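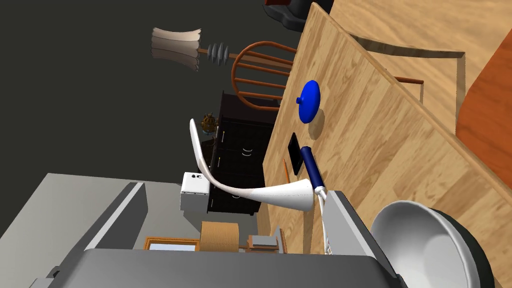

Prothero are late. Two of them anyway. The singer is already here, on her second coffee, and wants to start without the others because the drummer "only ever talks about drums."

So we start. New single Gundamix, out 18th April on Avex, the first thing from the band in what feels like forever. It's loud, it's fast, there's a synth line that sounds like a fire alarm having a good day. Over in under two minutes as well.

"We had a longer one," she says. "It had a bridge and everything. Then we played it back in the van and all of us were bored by the bridge. So no bridge."

The van comes up a lot. Prothero did 9 shows in February, small rooms mostly, and wrote on the drives between. She sang melodies into her phone with the heater going. Half of them useless, she says, you can't hear a thing over the fan.

"The chorus of Gundamix is one of those. I couldn't make out the words I'd sung so I wrote down what it sounded like. That's where the title's from. People keep asking me if its about robots. I don't know! Could be."

The bass player turns up here. Wet coat, apologies, a bagel. He produced the single and most of the album that follows it, which is called Arik and has been finished, unfinished and finished again since last year.

"We threw out a whole version," he says. Chewing. "It was fine. It was very clean. Everything was in its place and I hated it, I really did. You couldn't tell there were four people in the room."

She disagrees, a bit. "I liked some of the clean one. I still think we lost the good take of the slow song."

"We did lose the good take of the slow song," he says. "That's my fault, I recorded over it."

Long silence. Then both of them laughing, so presumably they've had this fight already.

What's on Arik then? Ten tracks. Guitars further back than on the debut, drum machines next to the real kit, one song with only voice and an organ with a stuck key. The oldest goes back to before the band had a name. She wrote it at 90 beats a minute and they've been speeding it up ever since.

Was there pressure after the first record?

"From who?" she says. "The first pressing was 959 copies. It was meant to be a thousand, some came back warped. I think my mom's got a box of them in the hall."

He thinks there was pressure, just not from outside. "You do one thing people like and then you sit there trying to remeber how you did it. That was most of a year. Then we quit trying and it got easier."

Live dates to follow, they're still working out the order. The new songs need more gear than the van holds, so either the organ stays home or a person does.

The drummer walks in as I'm packing up. He'd like to talk about the drums.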